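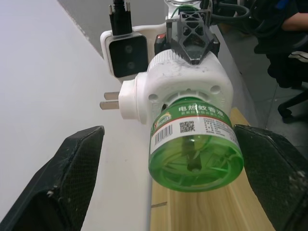 3.2 The night scene in Drisen

I've always thought the second act is where Drisen stops behaving like a history opera and turns into something much odder. The libretto puts us in a rented room by the river Ďurica, in August, with the windows open, and for 127 bars hardly anyone sings a full line. The Plornley score asks for "the small noises of a hot night" and leaves it there, so every company has to decide what a hot night is made of. Workberg went for household things, down to a plug-in mosquito repellent of the kind in Figure 2, with its white body, the two flat prongs and a green bottle of liquid screwed in underneath. I love this choice! The exile has lost his city and his followers, and he's lying there worrying about insects (the text does mention them, in the cellist's cue as well as the tenor's).

Figure 2. Plug-in liquid mosquito repellent, with the wick visible through the bottle.

What interests me more is how the music copes. The chorus is offstage by now and humming on 2 notes a semitone apart, and when I first heard it I took it for a fault in the hall. Then the old lament from the prologue creeps back in the violas, so slowly that you only really notice it when it stops. Plornley plays this very softly, and in a house of 1000 seats I did lose some of it from the back. Workberg has the chorus 3 steps from the stage door and keeps the door open, which makes the hum far too friendly for my taste, though it does help the tenor find his entry.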